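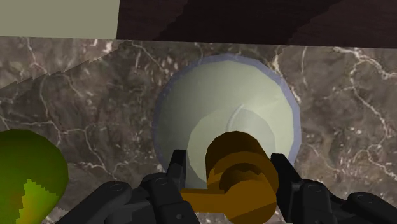 A pale green bowl on a dark marble countertop.

Kragh to Run Harbor Ferry on Battery Power Year Round

KOVITZ HARBOR – Ferry operator Kragh will put its first fully battery-powered passenger ferry into regular service in January, and the whole company has been counting down to it. The vessel, named Vusora, will take over the crossing between Kovitz Harbor and the north shore, a route Kragh has run on diesel since it opened.

Vusora carries up to 100 passengers and has room on the open deck for bicycles, strollers and freight carts. She was built for this crossing from the keel up, with a hull shape that needs less power at the slow speeds the harbor requires. Her batteries sit low in two separate compartments, and either one can bring her back to the dock.

Charging equipment comes from Fuvia, which also designed the shore connection at the Kovitz terminal. The ferry plugs in each time she ties up. A crossing takes 11 minutes, and the stop between sailings is long enough to put back the power she used on the way over. Overnight she charges slowly, when demand on the town's grid is low.

"We have wanted to do this for years, and the technology has finally caught up with our timetable," the company said. "Our crews have been out on her in flat calm and in a stiff northerly, and they come back grinning. She is so quiet that the deckhands had to get used to hearing each other without shouting!"

Crew training started in the fall and is nearly done. Every captain and engineer on the route has completed a course on high-voltage systems, and the deck crews have practiced the plug-in routine in daylight, in the dark and in heavy rain. The local fire department joined two of the drills on board.

Fares and sailing times stay as they are. The first boat still leaves Kovitz Harbor at 6 in the morning, and monthly passes already sold will be good on the new vessel. Passengers will board from the east side of the terminal, where the ramp has been widened and the step at the top removed. The ticket window stays where it is.

The diesel ferry she replaces will remain in the fleet as a backup and will cover the route during Vusora's yearly haul-out. Kragh is studying whether the same charging setup could work on its longer island run, where the winter seas are rougher and the dock on the far side has a much smaller power supply. A decision on that route has not been made.

Vusora will be open to visitors at the Kovitz terminal on Wednesday for 3 hours, starting at noon. Admission is free and no booking is needed. Children are welcome in the wheelhouse with an adult.

Kragh operates passenger and light freight ferries on harbor and island routes.

Media contact: Kragh press office, Kovitz Harbor terminal, second floor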